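A day at Filell: grippers, hazard tape and the fault that stopped the tour

Posted September 19, 2018

I have wanted to get inside the Filell building at Cerkcombe for ages, so when our automation club was offered places on the September visit I had my name down before I'd finished reading the email. There were 10 of us in the end, signed in at the front counter, handed visitor stickers and walked straight past the coffee (cruel, at that hour) into the hall where the handling work is done.

If you were picturing big orange arms behind fences, so was I. A lot of what goes on in this part of the building is done with grippers held in the hand. A person works through a task with one in each fist, the movement gets recorded, and later the same fingers go on a machine that tries to do it alone. The project is called Sistinau and the staff talk about it the way other people talk about a boat they're building in the shed. Each workspace has its own rails and its own number on the floor, and we spent most of our time at number 4.

I got a good close look at the fingers, and I'm so glad I did, as they turned out to be the heart of the whole morning. They are chunky black blocks, a bit scuffed, with a faint dusting along the rims that tells you these ones have been used and not polished up for guests.
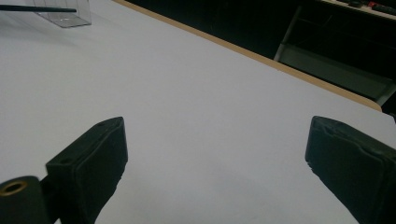
Gripper fingers open over the white tabletop at Filell, with the clear box at the back.

Now for the part everyone was still talking about on the drive home. We had been told to expect a full demonstration on the automatic cell next door: pick up a small part, carry it across, drop it in a box, go again. It ran beautifully for the first 8 cycles. On the next one the fingers closed, the arm lifted, and one finger stayed behind its partner by a visible amount. The part tilted, slipped out and skittered off under the guarding. Then the arm carried on! It travelled to the drop point with nothing in its grip, opened, and went back for more as though all was well. One of the operators hit the stop before it got there, and the whole cell went quiet, and so did we.

What I loved is that they didn't hustle us away to look at a poster. They locked the cell out (a real padlock, tag and all, with the air dumped and the gauge checked before any hand went near it) and then let us stand behind the line while they found the problem. It came down to a screw in a finger mount that had backed out, just enough that the finger could rock under load. The grip sensor reads the motor's position and not the finger itself, so as far as the controller knew it had closed on a part of exactly the right width. Good data, wrong answer. You could feel half our group thinking about their own machines.

There was some history, too. The fault log goes back to when the cell was commissioned and has 659 entries in it, everything from a flat battery in a remote to a proper collision, and the operator scrolled through and found 2 earlier ones with the same symptom. Both had been closed as "part dropped, restarted". She was quite frank that this was the bigger failure. A dropped part is an easy thing to clear and forget, and the restart button is right there. The new entry was written up in front of us with the cell still locked, and it asks for a check on the finger screws at the start of each shift plus a stop if the part isn't seen at the drop point.

We also heard about the Gittins guard switch, an older fitting that they've been replacing all year after one was found stuck closed with its door open. I won't pretend I followed all the wiring, but the old switch was passed around and you could feel the plunger catch when you pushed it in. A spring the size of a grain of rice, and a door that might as well not have been there. Anyone who runs older gear should go and push theirs. 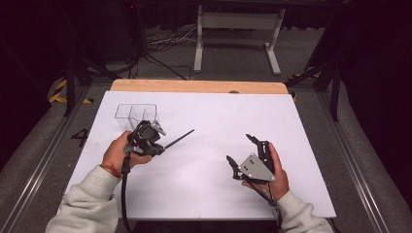
With the automatic cell out of action the rest of the program moved over to the hand-held work, and I'd happily have given it the whole day. The question everybody asked was whether a loose finger would show up there as well. Sometimes, we were told. A person feels the wobble and quietly corrects for it, squeezing a touch harder or coming in at a different angle, and then the correction goes into the recording along with everything else. So the screw check is going on the list for the hand-held sets as well, and people are being asked to speak up when a gripper feels odd, even if the task went fine. I thought that was a terrific point and have stolen it for our own workshop rules.

Cables got a good airing in the questions too. Theirs are checked for wear near the grip, where they flex most, and anyone stepping in or out of a workspace is expected to look down first. The rails are low and the striped tape is there for your shins as much as anything.

A few practical notes if your group is thinking of going. Wear closed shoes or you won't get past the counter. Parking at Cerkcombe is tight before nine and easy after. Bring a jumper, the hall is colder than the foyer. Ask to see the fault log, and leave plenty of time for it. Our next club night is at the usual place, and I'll bring my notes on the lockout steps for anyone who missed the trip.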